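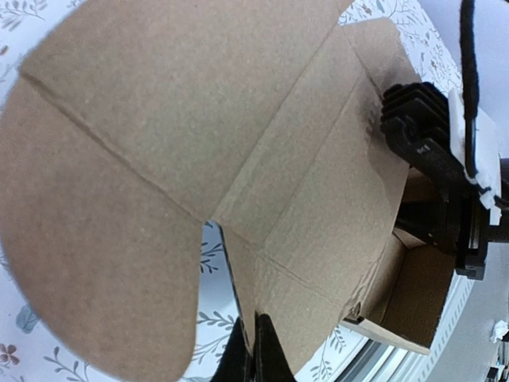

Jolmont 8 Tape Dispenser: six weeks of packing

Posted 2022-09-16

I sell secondhand books by post and get through a lot of parcel tape. My old dispenser was a cheap metal thing from the market. It lasted four years before the roller seized, and I bought the Jolmont 8 to replace it after Shigeru Kubo mentioned it in the Nolwood sellers' newsletter.

It's a handheld pistol-grip dispenser for 48 mm or 50 mm rolls. There is a bigger bench version, which I haven't tried. Mine came from Sinasgate with a spare blade and one roll of their own clear tape. The tape was poor and I used it up on returns.

Loading is easier than on the old one. You press the hub in, push the roll on and feed the end under a sprung bar. The arrow moulded into the side shows which way the sticky face should go, but it is the same grey as the plastic and I put the first roll on backwards. I've gone over it with a paint pen.

The brake is the best part. A knob on the hub sets how freely the roll turns, and it stays where you set it. On my old dispenser the tape ran on after each pull and stuck to itself. With the Jolmont I get a flat, tight strip along the centre seam and enough left to fold down over each end by a hand's width. For heavier parcels I run a second strip across each end, and the tension holds for that too.

The blade is less good. It cut cleanly for the first 40 parcels or so of ordinary polypropylene tape, then began to stretch the tape before it broke. Vinyl tape still cuts well. Paper tape is hopeless, as the teeth tear it at an angle. Changing the blade means undoing two very small screws, and one of mine was already slightly chewed when it arrived.

It weighs 582 g without a roll, which you notice by the end of a long session. Jomar Villanueva, who helps me in December, has smaller hands than I do and found the grip too wide. He went back to the little Enriquez one we keep for envelopes — fine for him, slow for large parcels.

Noise is about what you'd expect. Acrylic tape screeches coming off the roll whatever you put it in.

I would buy it again at the price I paid, with a couple of spare blades in the same order. If you mostly use paper tape, get something else.

Good: brake, loading, flat strips
Bad: blade life, wide grip, fiddly screws
Score: 7 out of 10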